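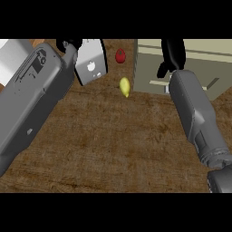 Two-armed robots still slow at putting the kitchen away, Cultport trial finds

Household robots can now handle some kitchen chores in simulation with few mistakes, but they remain far slower than a person and still struggle with cabinets, according to results released in June by Cultport, a developer of software for two-armed machines.

The company tested its Grunik control software on 31 everyday chores in a simulated home. The chores included picking up fruit, opening a drawer, closing a cabinet door and moving groceries from one surface to another. Each run took place in a computer-rendered room with two gray robot arms fitted with black grippers. Small items such as a tomato or a lemon were part of the test set, along with larger boxes and furniture with handles.

The software made more than 1000 attempts in the final round of testing. Single-object chores went best. Picking up a lemon and setting it down somewhere else is now routine for the system, and Cultport considers that part of the work close to ready for trials on real equipment.

Chores that need both arms went less well. Opening a door with one arm while the other holds an item was the most common point of failure. In many runs the gripper reached the handle but lost it partway through the pull. In others, the two arms blocked each other and the software stopped the run.

Speed is the other limit. Cultport said putting away a small bag of groceries took the system some 41 minutes in simulated time, including retries. The company does not expect households to accept that, and it has no plans to offer a home product based on the current version.

Shop-floor work may come sooner. Hendel, a maker of storage fittings, has agreed to try the software for sorting and shelving parts at one of its packing stations. The items there are more alike than those in a kitchen, and the layout stays the same from shift to shift. Staff at the station will continue to do the work by hand during the trial, with the robot running at a separate bench.

Lacroix, which supplied the furniture models for the simulated home, will add 3000 new objects and fittings for the next round. These will include stiffer drawers, doors that swing to the left, and soft packaging, which the present version of Grunik does not handle.

Cultport will publish the full list of chores, with pass and fail counts for each one, on its website. Results from the Hendel packing station will be reported separately once the trial is complete.

Requests for the test data can be sent to the Cultport press office.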